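Gistalstead Community Board > Town & Courts
Thread: Judge tosses the Galindo sign fine!!

wistell_walker
2023-01-08
Ruling is up on the county site and I've read it twice already. The judge threw out the $3000 fine against the Galindo bakery for the hand-painted sign in its side window. She says the ordinance treats a political message differently from a sale banner of the same size, and the town can't do that. I'm so happy for them! The whole opinion is 34 pages and very readable (start at the part about "temporary displays", it's great).

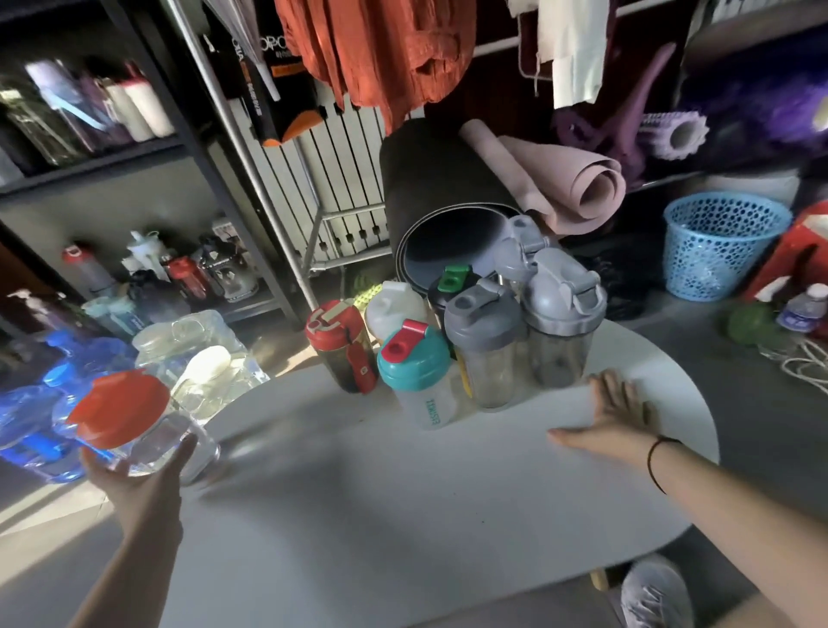

She also left the rest of the sign code alone, so the size limits and the lighting rules still stand. If you have a shop on Drekier Street, nothing changes for you except that what the words say is your own business.

porchlight80
Glad for the bakery, but I don't think it's as big as you're making it. It's a trial court. The town can appeal, and the council could rewrite one paragraph and be right back where it started.

wistell_walker
True, they can appeal! But they'd have to write a rule that doesn't look at content, and that's the whole point of the case. I'll take it.

Valdemar Norðdahl
I sat in on the April hearing and the town's lawyer had a rough morning. The judge asked him whether a "Go Hornets" sign would have been fined and he said he'd have to check. She asked again after the break and he still had to check. I went home and told my wife it was over.

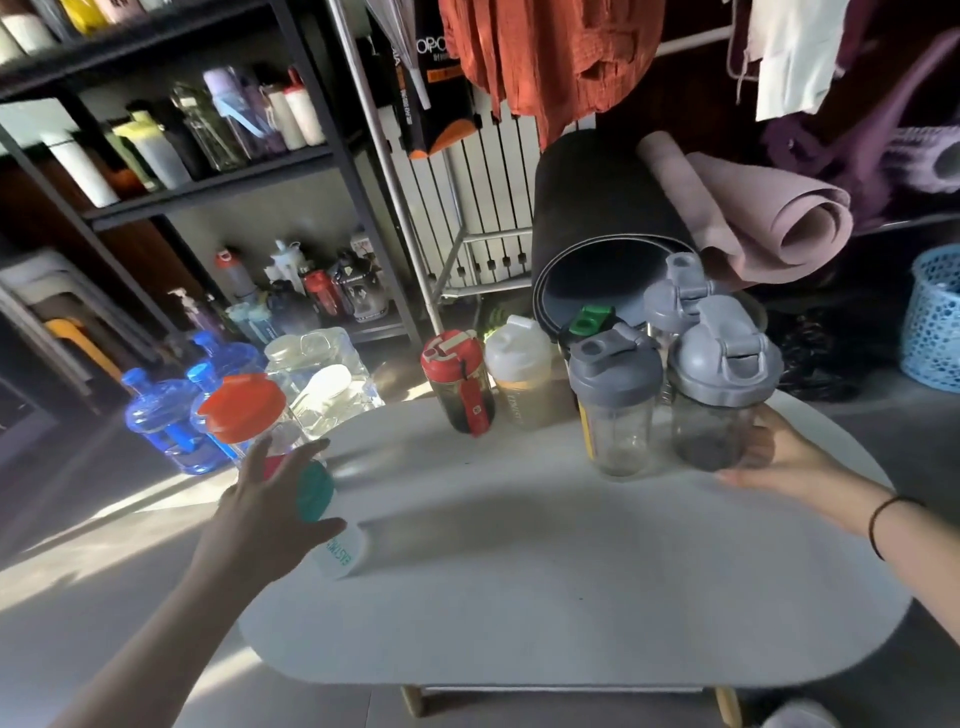
What I'd love to see now is the council reading section 2 of the opinion out loud at a meeting. It explains the difference between regulating where a sign goes and regulating what it says better than anything I had in school.

mapleandmain
I'm going to disagree with everybody. I live across from that window and I voted for the ordinance. We had 80 signs on one block before it passed. Are we going back to that?

porchlight80
@mapleandmain no, the size and number limits survived. Page 29 or so.

mapleandmain
OK, I read it. Number limits are still there. I still think the fine was fair, they got two warnings first.

wistell_walker
Two warnings under a rule that wasn't valid, though! Anyway, thanks for reading it, I mean that. Does anyone know how long the town has to file an appeal?

Valdemar Norðdahl
The clerk's office will tell you if you call. I'm going over there for a dog license anyway, so I'll ask and post it in this thread.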